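Stistar Hall Dining Services: Reducing Food Waste Through Changes to Tray and Portion Practice

Student Project Report
Prepared by Aicha Hamdy and Tamsin Calloway
Submitted September 24, 2019

Summary

This report presents the findings of a student project on plate waste at the Stistar Hall dining room. The project measured the weight of food returned uneaten by diners during two periods of equal length, the first under existing serving practice and the second after two changes had been introduced. Plate waste fell from 87 grams per meal to 39 grams per meal. The authors recommend that the changes be kept for the coming academic year and that the measurement be repeated in June.

1. Background

Stistar Hall serves lunch and dinner to residents of the hall and to students from the neighboring Delacroix building, which has no kitchen of its own. Meals are provided under a fixed-price plan. Diners may take as much as they wish from the hot line, the salad counter and the dessert table, and may return for second helpings until service closes.

Under this arrangement there is no cost to the diner in taking more food than can be eaten. Kitchen staff had reported for several terms that large amounts of rice, pasta and cooked vegetables were being scraped into the disposal bins, but no record had been kept. The dining office asked that the project produce a figure that could be used in planning purchases.

2. Purpose and Scope

The project set out to answer the following questions:

How much edible food is returned on plates at an average meal?
Which items make up the largest part of that waste?
Does the removal of trays, together with smaller serving spoons on the hot line, reduce the amount returned?

The project was limited to plate waste. Trimmings from food preparation and unserved food left at the end of a meal were not weighed. Items that cannot be eaten, such as bones, peel and paper napkins, were removed before weighing.

3. Method

Measurement took place at the dish return window. Diners were asked by a posted notice to leave their plates at the window without scraping them. The authors sorted the contents into four containers: starches, vegetables and salad, meat and other main dishes, and bread and desserts. Each container was weighed on a kitchen scale when full, and again at the close of service. The empty weight of the container was subtracted in every case.

The number of meals was taken from the card reader at the entrance. A total of 2,088 meals were recorded over the two periods. The menu follows a repeating cycle, and the periods were chosen so that the same main dishes were offered in each.

During the second period, trays were moved from the entrance to a shelf beside the cashier and were given out on request. The long-handled spoons used for rice, pasta and vegetables were replaced with a smaller size already held in the kitchen store. No other change was made to the menu, the hours or the layout of the room. Diners were not told the purpose of the changes until the measurement had ended.

4. Results

In the first period, starches made up the largest share of plate waste by weight, followed by vegetables and salad. Meat and other main dishes were returned in small amounts. Bread was often returned whole, and in many cases had clearly been taken along with soup and left untouched.

In the second period, average waste per meal was 39 grams. The largest drop was in starches, which is consistent with the change in spoon size. Waste from the dessert table also fell, although the serving utensils there had not been changed. The authors believe that this was an effect of the missing trays, as a diner carrying a plate and a glass has no hand free for a third item and must make a separate trip.

Vegetable waste changed very little. Comments collected from diners suggest that the cause lies in the cooking and holding time of the vegetables, and that portion size plays a smaller part.

5. Response From Diners and Staff

A short paper survey was offered at the exit on the last evening of the second period, and 33 completed forms were returned. Most respondents stated that they had noticed the absence of trays. A minority objected to it, chiefly on the grounds that returning for a drink meant leaving a seat unattended at busy times. Few respondents had noticed the smaller spoons.

Kitchen staff reported fewer items to wash but more spills on the dining room floor, particularly near the soup station. They also noted that the line moved more slowly at the start of lunch. Both matters should be taken into account if the changes are made permanent.

6. Limitations

The project covered one dining room and a short span of time. Diners knew that their plates were being examined, and some may have taken less food or finished more of it as a result. This would have affected both periods, but its size cannot be estimated from the data. Two dinners in the first period were interrupted by a fire drill and were left out of the totals.

The survey was voluntary, and its results should be read as comments only.

7. Recommendations

The authors recommend the following:

Trays should remain available on request, with a clear sign at the entrance so that diners with injuries or disabilities do not have to search for them.
The smaller spoons should be kept in use on the hot line.
Bread should be offered separately from the soup station.
A second water dispenser should be placed at the far end of the room.
Vegetables should be cooked in smaller batches during the second half of each service, and the effect on waste should be measured.

The dining office has agreed to review these points with its supplier, Vakley, before the next purchasing contract is drawn up.

8. Acknowledgments

The authors thank the morning and evening kitchen teams for making room at the dish return window, and the Sitgate Student Project Fund for covering the cost of the scale and containers.
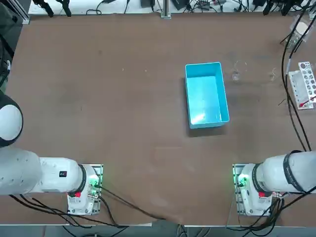

Figure 1. Light blue plastic bin on a brown worktable.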